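Home Opinion Skin Hair Reader letters About us

Search this site Enter keyword Go

Filed under: Opinion, Skin & Treatments

The trouble with "clinically proven" on a jar of cream

By Wubit Yilma

My bathroom shelf has a gap on it where a pot of Hullico night cream used to stand. I finished it in September, scraped the corners with a cotton bud, and then stood in front of the mirror trying to decide whether my face was any different. I couldn't tell. My sister couldn't tell. The box, which I had kept, was quite sure. It said the cream was clinically proven to leave skin visibly firmer, and it said so in the sort of thin grey lettering that is meant to make you think of a hospital.

I have been writing about skin products for 13 years and I still don't know what those two words are supposed to promise me. I know what most people think they promise. They think somebody in a white coat gave the cream to one group of people and something else to another group, that neither group knew which was which, and that at the end the first group had better skin. Sometimes that is what happened. Much more often, what happened is that a group of women were given a free pot, told what it was for, and sent home with a form.

Hullico does at least print a footnote. You need good light to read it. It says that the claim is based on a self-assessment by 20 women after four weeks of use. So that is what the clinical proof is: 20 people who had been told the cream would firm their skin, ticking a box to say how far they agreed that it had. I asked the company whether any of the 20 had been given a plain moisturiser to compare with. The reply thanked me for my interest in the brand.

I don't think anyone lied to me. That's partly why it is so hard to complain about. A form was filled in and the answers were added up, and presumably the sum was right. What bothers me is the distance between the words on the front and the thing that was done, and how much money seems to live in that distance. The pot was not cheap. The plain cream I went back to afterwards costs less than my lunch.

A friend who used to work behind a beauty counter, Fuad Lemma, thinks I am being a bore about this. His view is that people who buy a nice cream are buying a nice cream. They like the weight of the jar and the smell, they like five quiet minutes at the end of the day, and if a line of small print helps them feel sensible about it then where is the harm? I have some time for this. I like a heavy jar myself. But if the pleasure is the point, sell me the pleasure. Say it smells of figs. Perfume has managed for a very long time without pretending to be medicine.

The harm, if we are going to look for it, mostly falls on people who have something wrong with their skin that bothers them. A reader, Ibsa Gebremichael, wrote to me about the rash along his jaw that he had been treating with a Zernunlow "barrier serum" for most of a year. He chose it over seeing his doctor. It had the word "dermatological" on it, and he took that to mean a doctor had more or less been consulted already. When he finally did go, he was out of the surgery in ten minutes with a prescription and some mild words about having waited. He wasn't angry with Zernunlow. He was cross with himself, and I thought he had picked the wrong target.

"Dermatological" is a lovely word for a label. So is "dermatologist tested", which tells you that a test took place and leaves you to guess the result. I could say that my driving was examiner tested for the whole of my nineteenth year, and it would be quite true, and you still wouldn't have wanted to be in the car.

Then there are the percentages. "Up to 200 per cent more hydration" was on a poster at my station for much of the spring, under a picture of a cheek. More than what? Than before you put the cream on, I assume, in which case a wet flannel would do rather well. And "up to" is doing the work of a much longer sentence. One person's skin, measured once at the best possible moment, is enough to make "up to" true. I'd like to see the poster that gives the middle figure, or the worst one.

The newest fashion is for letting a machine say it. Two of the salons near me now offer a scan before they sell you anything. You put your chin on a rest, lights go off, and a screen tells you that your skin is older than you are. I had it done at a place that uses a system called Flenside. It gave my skin an age of 51, which was not kind, and then it suggested three products, all of them sold by the salon. I went back the following week, at ten in the morning instead of six in the evening, and my skin had got four years younger without buying a thing. The woman running it, who was very pleasant, said the reading can vary with tiredness. I'm sure it can. In that case I'd want to know what it is a reading of.

I am not against measuring skin. There are proper ways to do it, and there are people who spend their working lives on it and are careful about what they claim. Thodoris Koutsoukos, who taught me most of what I know about reading a study back when I was a junior on a trade paper, used to make me cover up the results with a sheet of card and read only the part about how it was done. If I couldn't explain that part to him, I wasn't allowed to lift the card. It is still the best habit I have. Very few of the leaflets I am sent would survive it, mostly because there is no such part to read.

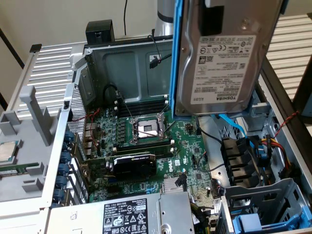

Inside an open desktop tower, with a Toshiba hard drive in its blue carrier.

What people tend to fall back on, when I go on like this, is that the customer will decide. If a cream is no good, nobody will buy a second pot. Kibet Mfaume, who runs a small shop selling Mamo soaps and balms and not much else, told me flatly that he doesn't believe it. People come back for the second pot of something that isn't working, he says, on the grounds that they haven't given it long enough. The leaflet tells them so. "Best results with continued use" is a sentence that can never be caught out. Whatever your face looks like, you have either continued or you stopped too soon.

I should say that Mamo makes almost no claims at all, and I don't want to turn that into a halo. It may only mean the company is too small to have paid for a form. The balm is fine. It is greasy and it stops my hands cracking in the cold, and that is all it says on the tin.

What would I like instead? I'd settle for moving the footnote. Put it on the front, in the same size letters as the claim: "20 women who used this for four weeks said how they felt about it." Some people would still buy the cream, and good luck to them. I might be one of them, if it smelled of figs. But I would like the shops to stop borrowing the doctor's coat for the photograph, and I'd like the rest of us to get a bit ruder about asking whose it is.

Hullico, by the way, has brought out a new version of the night cream. The box says it is now even more effective. I have written to ask than what, and how they know, and so far I have had a voucher.

Opinion Skin & Treatments Labels and claims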